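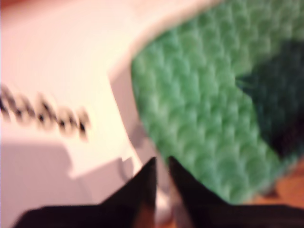 # Konder Household Recipe Text Corpus

Konder is a corpus of plain-text household recipes, transcribed from handwritten cards and typed notebooks. It is meant for work on ingredient parsing, unit normalization and spelling variation. It is maintained by Vitória Coelho.

Current release: 2 (January 15, 2018)

## Contents

| Path | Description |
|---|---|
| `text/` | One UTF-8 file per recipe |
| `meta/index.tsv` | Recipe ID, source collection, page, transcriber code |
| `meta/units.tsv` | Unit spellings found in the corpus, mapped to a base form |
| `tools/check.py` | Format checker |

The recipes come from 41 notebooks in two collections, Drirka and Usano. Drirka is mostly baking and preserves. Usano has more soups and stews, and its handwriting is harder to read. Results on the two should be reported separately.

## File format

Each file has a header block, a blank line, an ingredient block, a blank line, and the method text. Header keys are lowercase and followed by a colon and one space.

```
id: us-0086
title: Bean soup
yield: 8
hand: 2

2 c. dried beans
1 onyon, choped
salt

Soak beans over night. Drain. Cook slow till soft,
then add the onyon.
```

`yield` is copied as written and may be missing. `hand` identifies the writer within a single notebook. Hand 2 in one notebook has no relation to hand 2 in another.

## Transcription rules

- Spelling is kept as written, including errors.
- Line breaks are kept in the ingredient block. In the method text they are rewrapped.
- Fractions are written with a slash (`1/2`), even where the source uses a stacked form.
- Words crossed out by the writer are dropped. Words added above the line are placed where the caret points.
- Unreadable words are marked `[?]`. A doubtful reading is followed directly by the same mark, as in `mace[?]`.
- Stains, drawings and pasted clippings are not recorded. 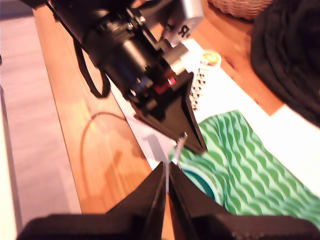
The caret rule changed between releases. In release 1, added words went at the end of the line, which broke a number of ingredient quantities. Files affected by the change have `rev: 2` in the header. Anyone comparing against scores from release 1 should rerun the older system on the new files.

## Units

`units.tsv` has three columns: surface form, base form, and collection. Volume units are not converted between systems. "Cup" in the Drirka notebooks often means a particular teacup and should not be treated as a standard measure. The same applies to "glass" and "bowl" in both collections. Oven settings given in words ("slow", "quick") are left out of the table.

## Splits

The split is made by notebook, so that no writer appears in both training and test data. Six notebooks are held out for testing. Their IDs are listed at the top of `index.tsv`. Random splits by recipe give scores that are too high, as many writers repeat whole phrases from card to card.

## Checking a copy

```
python tools/check.py text/ meta/index.tsv
```

The checker stops at the first malformed header. Use `--all` to list every problem. It expects Unix line endings and will reject files saved with a byte order mark.

## Known problems

- Two Usano notebooks have pages bound out of order. Page numbers follow the binding.
- Recipes that continue on a second card are sometimes stored as separate files.
- The letters "tsp" and "tbs" are easy to confuse in several hands. Quantities of salt and baking soda should be treated with care.
- The Calado notebooks, planned for March, are not included.

## Terms

Free for research and teaching. Names of private persons in recipe titles have been replaced with initials. Please do not try to restore them.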